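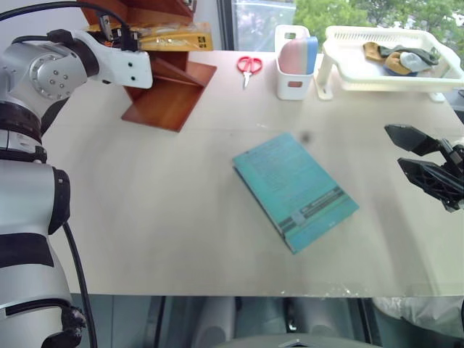
I first met Melquiades Ibarra because of a table. He was selling one, I wanted one, and by the time I'd been at his place for ten minutes he had talked me out of buying it. "You've already got a table," he said. "You told me so on the phone. What you've got is a pile with a table under it." He was right, and I went home and cleared the thing off, and then I called him back and asked if I could come over again with a notebook.

So that's how I ended up in his workroom on a Sunday, drinking very strong coffee and talking about where people put their socks.

Melquiades runs the Zandow tidying class out of two rooms behind the old Huerta bakery. He used to manage the stockroom at Nasavlow, a housewares store that closed a while back, and he says everything he teaches came out of that job. The class meets 8 times, always at the same light-colored table, and the whole course is that one table. No closets, no garages. I asked him if people feel cheated by that.

"Some do, the first night!" he said, laughing. "They come in wanting me to fix the basement. But the table is where the day ends up. You walk in, you put down what's in your hand, you go do something else. Do that with a book, a pair of scissors, a sponge and some socks, and by evening you're eating dinner standing at the counter."

Those are more or less the things he practices with. A blue book, red-handled scissors, a pink-and-blue sponge in a little white tub with a handle slot, a white rack with a heap of colored cloth things on it. There's a reddish-brown stand too, for whatever needs to be up off the surface. I expected something fancier, I'll admit. I had pictured labeled bins.

"Bins come last," he said. "People buy the bins first because buying is fun. Then the bins are on the table."

What he has people do is pick one thing up, say out loud where it lives, and take it there before touching anything else. I told him that sounded slow. He told me to try it with the scissors. I stood there holding them like a kid who's been called on, and couldn't say where my own scissors live at home. (The kitchen drawer, I think, or the other kitchen drawer, or my daughter's room.)

"Everybody gets stuck on scissors," he said. "Scissors and tape. You use them all over the house so they don't belong to any room. I tell people to choose the room where they last swore about not finding them."

The book is a different problem. He thinks a book on a table is fine if somebody is reading it and a coaster if they're not. He lets his students keep one out. His assistant, Arif Sitompul, who was setting up chairs while we talked, disagreed from across the room. "Two," Arif said. "One for the morning." They have clearly had this argument before, and I left them to it while I refilled my cup.

Arif came through the class himself a few years ago and never really left. He keeps the sign-up sheet, and he told me 106 people have started the course and 104 have finished it, a number he is very proud of. The two who didn't finish moved out of state, he said, so he doesn't think they should count.

I wanted to know about the sponge, because I have strong feelings about sponges. Melquiades has stronger ones. His should stand up on its edge, always, in something open at the top. "Flat in a puddle, that's how you get the smell," he said. "Stand it up. You don't need a gadget. Any small tub will do." He's the same way about racks – he likes one with legs, so air can get underneath, and he likes it emptied before bed.

And the socks? Here he got a little sheepish. His wife does the laundry at their house, and she says he is the worst sock person she has ever met. At home he pulls them straight from the dryer basket all week. "I teach the pairing," he said. "I believe in the pairing. I just don't get to it."

I liked him a lot for that. He said the part of the course people thank him for is the shortest one, a 5-minute clear right after dinner, before anybody sits down on the couch. He and Arif call it the Zallel, after the street where Arif grew up, and neither of them could tell me how it got the name.

The next round of classes starts in July and there's a waiting list already. I put my name down. My table is still clear, mostly, except for one end where the mail goes, and I'm planning to bring that up with him the first night.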